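Costing a bench cell before the order goes in

Most first budgets for a small robot cell are built around the arm. The arm has a catalogue price and a delivery time, and a finance department can understand both. The rest of the cell tends to be entered as a single line called sundries, and it is this line that overruns.

Harriet Lyons plans equipment for Tultell, a contract packing firm that handles short runs of mixed snack boxes from its site at Talcombe. Her team began looking at two-arm bench cells in January, with the aim of moving wrapped packets between bins at a rate that would justify a second shift. She now keeps a costing sheet with 160 lines, of which the arms take up four.

"The arm is the easy part to buy," she says. "You get three quotes and pick one. The table, the clamps, the cable runs and the hours of a person sitting next to it are what you end up explaining to the finance director."

Her first rule is to fix the task before the hardware. Foil packets are awkward to grip. They slide over one another, reflect overhead light and change shape when squeezed. A gripper rated for rigid cartons may close on them perfectly well and still drop one in every few. Tultell therefore asks suppliers for a trial with its own stock and its own bins, and budgets for the trial separately. The allowance is up to 2000 picks per product, with failures logged by type.
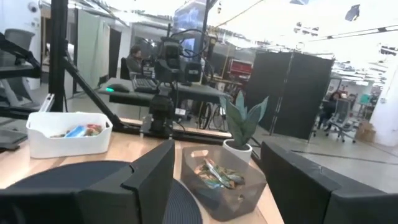 Bins deserve more attention than they get. A bin with high walls limits the angle at which the fingers can enter, and packets in the corners are the last to come out. Changing the bin costs very little. Changing the gripper fingers costs more, and changing the wrist camera after the mounts have been machined costs more again. The sheet lists these in order of price, and the trial team is expected to work down the list before asking for money.

Mounting is the second area where early figures go wrong. An arm clamped to a table edge can be moved in an afternoon, which suits a trial. For production, the table must be stiff enough not to shift under repeated acceleration, and most office furniture is not. Tultell's current plan, known internally as Kim, allows for a bolted steel frame under each bench and a separate upright for fixed cameras. Cable management has its own line. Power and data leads that loop freely during testing have to be clipped, sleeved and given enough slack for the full range of the joints.

Then there is the operator. Lyons charges supervision at full hourly cost for the whole of commissioning, and at half cost for the following quarter. Suppliers often quote a cell as if it will run unattended from the day of handover. She treats this as a target and does not count it as a saving until it has been measured.

Software is budgeted on the same basis. Tultell compared an outright licence with a subscription from Trosico, its integrator. The subscription was cheaper over two years and dearer over four, so the decision rested on how long the product range would stay the same. It chose the subscription, with a clause allowing recorded trial data to be exported in a common format.

Spares are held on site. The list covers finger pads, one complete gripper, two cameras and a set of cables for each arm. Finger pads are ordered in lots of 100 and treated as a consumable. The first complete trial, at 1208 picks, wore through two sets, and the allowance was doubled as a result.

The sheet also has a line for floor space, charged at the site's internal rate per square metre. It includes the access area behind the bench and the supervisor's desk. Two proposals have been withdrawn at this stage. The third goes to the board with its contingency set at a fifth of the total, to be released in two parts, the second only after the site acceptance test has been signed.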